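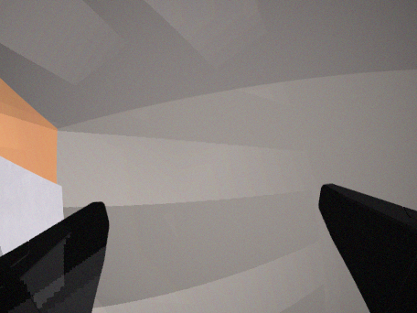
4.2 Tabletop tidying in simulation

Household and shop-floor chores are often treated as one problem. The Cullix benchmark separates them into short tasks that a single arm can attempt at a table, such as placing a block in a tray or moving a rod along its length. Each policy was given 600 training demonstrations and was then tested from starting positions it had not seen. Kratochvíl and Liang argue that success in such tasks says little about readiness for the home, and our results support that view.

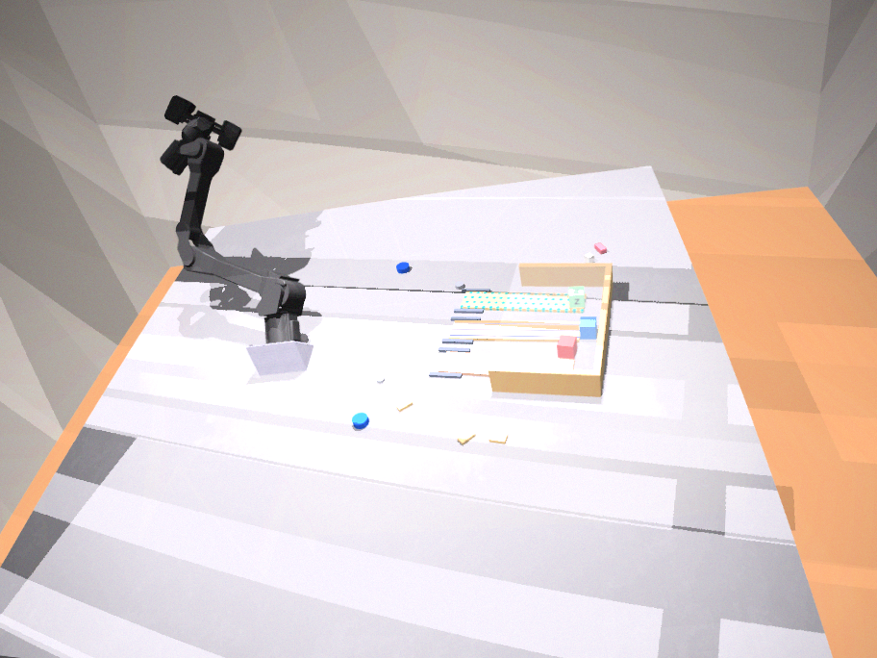 Figure 2. Simulated workspace with a black arm, an open wooden tray holding three cubes, and loose discs and sticks on the tabletop.

Blocks were the easiest objects for both policies. Thin sticks caused more failures, mainly when the fingers closed too high. A person would correct such a grasp without thought, but neither policy made a second attempt unless it was reset. We therefore do not consider either policy ready for unsupervised work.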